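Sunday, November 12, 2023
Entryway bench notes, coats and umbrellas

Quiet building today, so a good day to get through the coat rack list. Carrying on from the last page, where I stopped at the loose arm.

Tightened the arm first. It had been turning on its screw whenever anything heavier than a jacket went on it. Took the screw out, packed the hole with two slivers of matchstick and wood glue, put the screw back by hand. Left it alone for 90 minutes before hanging anything. It holds a winter coat now with no turn that I can see. I would still like to drill it out and plug it properly in January when the long bits are back from Branmont.

Base next. The rack leans a little toward whichever side has the most on it. Put a felt pad under the low foot, then took it off again because it made the thing slide on the floor. Went with a thin rubber shim cut from the Drileck offcuts. Better. Pushed the pole at shoulder height and it came back straight.

Hangers. We have two kinds and they behave differently. The thick ones from the Wandex box sit too far out on the arms and tip forward once a coat is on. The plain wooden ones with the crossbar hang flat and can go right up near the top of the pole. From now on the crossbar ones stay on the rack and the thick ones go to the closet rail. Box number for the thick ones is 2179, top shelf, so we can find them again.

Order that works best for loading the rack:
Long coats first, high up, on a hanger.
Short jackets on the lower pegs, by the loop.
Scarves last, over whatever is already there.
Bags stay off the rack. They go on the floor hooks.

Umbrella. Tried it hooked over a peg and it swings into the coats every time somebody walks past. It does better standing up on its own next to the rack, handle at the top where it can be grabbed. 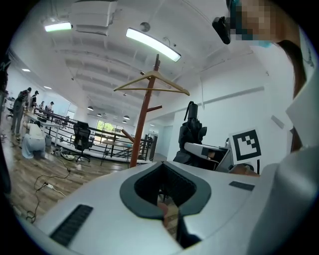 I also want it strapped closed when it gets put back. With the folds loose it takes up twice the room and catches on sleeves. The strap on ours is worn, so I put a new snap on the shopping list - the Woo catalog has them in packs, page 73.

Still to do: sand the rough spot on the pole where the old sticker was, wax it after, and find a drip tray narrow enough for that corner. Measured the gap at 31 cm. The tray we have is too wide and ends up in the walkway.

Glue and shim scraps are back in the drawer. Will check the arm again before I load it up fully.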